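Handover Rules for Two-Arm Workcells

Passing an object from one gripper to another looks like a minor operation on a process sheet. In practice it accounts for a large share of the stoppages in small bimanual cells, and until recently most integrators wrote their own rules for it, if they wrote any.

The Durgate handover code, now in its second revision, is an attempt to put those rules in one place. It covers fixed arms of equal reach working over a shared table and handling light goods. Conveyors and mobile bases are out of scope.

The central requirement is the overlap interval. The giving gripper may not begin to open until the receiving gripper has reported a stable grip for 40 control cycles. The first draft set no minimum and left the decision to a force threshold. Berrada, which builds cells for returns sorting, objected that soft goods can satisfy a force threshold while held by a few fibers. The interval was added in response.

A second group of clauses deals with approach. The receiving arm must come in with its fingers fully open and its speed reduced over the last 6 centimeters. Only one arm may move during that distance. Where both arms are driven from a single learned policy, as at Tadero, the limit must be enforced in the controller below the policy, so that a retrained model cannot alter it.

Loose attachments get a section of their own. Straps, cords and hang loops may be used as grip points only if they have been pull-tested with the item they belong to.
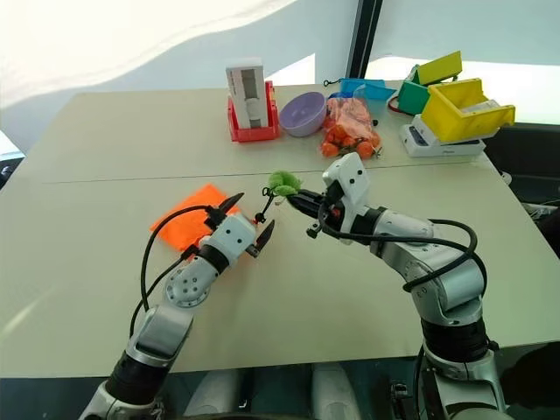
An attachment that has not been tested is treated as an obstruction, and the grip must be planned on the body of the item.

Cable routing is the clause most often failed at inspection. External cables must stay clear of both grippers through the full range of wrist rotation, checked at 4 table positions. Prurudden reports that it now runs this check again after every tool change, although the code asks for it only at commissioning.

Table layout is covered briefly. Containers and instruments belong along the far side, outside the exchange zone, and the zone itself is to be recorded on the cell drawing.

The code still says little about recovery. If an item is dropped, both arms must stop and retract before a new grasp is planned, but no time limit is given and the number of retries is left to the operator. Durgate has set a limit of 2 retries in its own cells and has proposed the same figure for the next revision. Comments close in August.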